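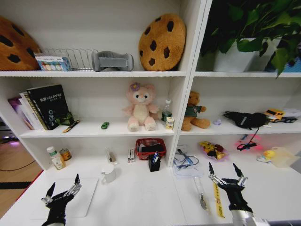 Sisura Shelf Cell - Tidy-Up Build Kit

Adapter and software kit for running a two-arm robot at a household shelf, in a home office or shared workshop. Arms and grippers are not included. The kit covers the parts builders usually end up making twice: finger spacers, wrist camera bracket, cable clips and the Natlow task runner.

What the kit contains

Wrist camera bracket, left and right
Finger spacer set, 6 pieces
Cable clips, 21 pieces
Coltden power splitter with inline fuse
Natlow task runner, license for one machine

Workspace

The cell works at one fixed standing position. Place the base so that both grippers reach the desk-level surface with the elbows still bent. Small items can stay where they are. Natlow stores a pick pose per item and does not need a bare desk, but it does need the back wall of each compartment visible to the head camera.
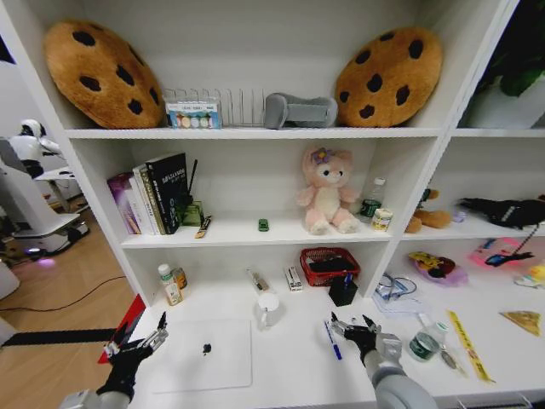

Both arms at the desk level of the shelf, with a mug, pen holder and red basket on the surface.

Gripping small items

Light hard-shell items such as toy cars are picked with the finger links at low force. Set the force limit per item in the task file. The default is 5 N, and values under 2 N are ignored by the runner. Fit the spacers only for items narrower than a marker.

The bracket holds the wrist camera behind the finger links. A held item will cover part of the view, so teach the placing position with the item already in the gripper.
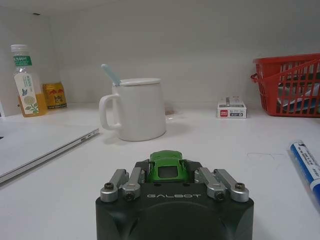

Working near a laptop

Define the laptop as a keep-out volume before the first run. Natlow stores open and closed lid as separate volumes and will not switch between them on its own. If the lid position changes, stop the program and select the other one. Markers and pens near the hinge should be picked from the front. 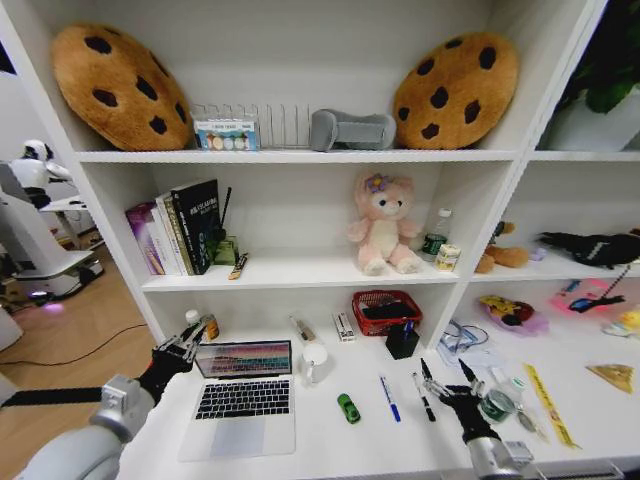

Open laptop on the work surface, markers and a toy car in front of it.

Ordering

Part number 614. Ships from the Vashisht warehouse. The left-only bracket returns to stock in August. Spare spacers are sold separately - state the gripper model when ordering.

Page updated 11 June 2018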